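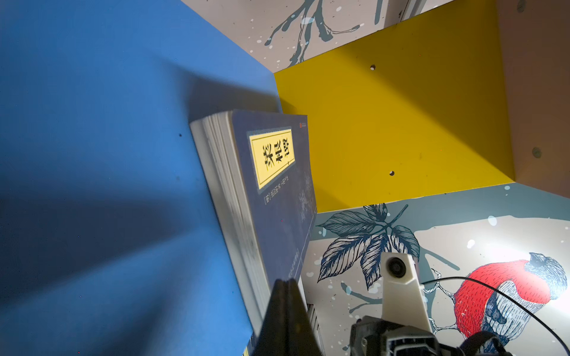 Hladun, the small firm that puts shelves into rooms other people have given up on, has opened its Clodotora reading corner to families, and would like it known that the shelves are meant to be used. They are painted in blue and bright yellow, colors chosen over a long and not always polite meeting in March. A thick navy paperback with a Chinese title on a pale yellow label has already found a place for itself, tilted against a blue panel in the manner of all books left to their own devices. Hladun offers no bookends and has no plans to.

The corner takes up one end of the Barkedeo building in Fliltelwood and opened on 19/07/2026. It has room for 2000 books, if they are thin and get along. Readers of every age may come in, take something down, and put it back somewhere near where they found it. Staff will move it later, and they will not sigh where anyone can hear.

The yellow boards have round holes drilled in them. Visitors ask about these more than they ask about the books. The holes let a shelf be moved when a collection changes, and Hladun admits that small fingers found them well before the first collection did.

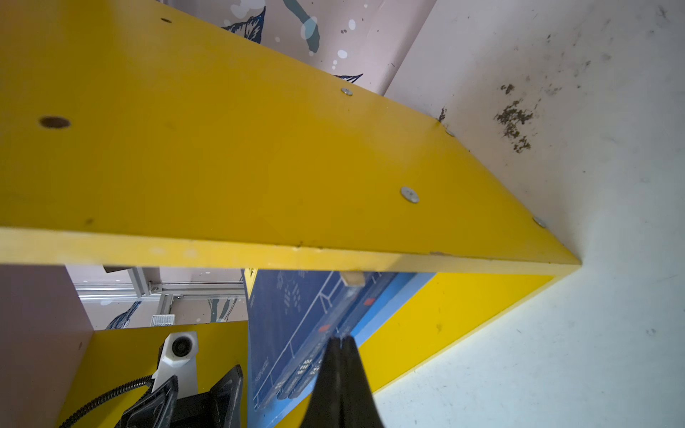 Clodotora was built to take knocks. Hladun would sooner touch up a chipped edge than put up a sign asking children to be careful, having tried the sign in an earlier room and watched it get colored in. Paint and walls will be looked over every 8 weeks, and anything that needs a brush or a good scrub will get one.

Books in any language are welcome as gifts, as are board games with most of their pieces. Please bring no more than 4 boxes at a time — the door is narrow and the hallway is worse. Encyclopedias will be taken in only after a conversation.

Entry is free. Reading sessions last 55 minutes, a length settled on by the children, who had asked for less, and the parents, who had asked for the whole afternoon. Places can be booked at the Barkedeo front desk.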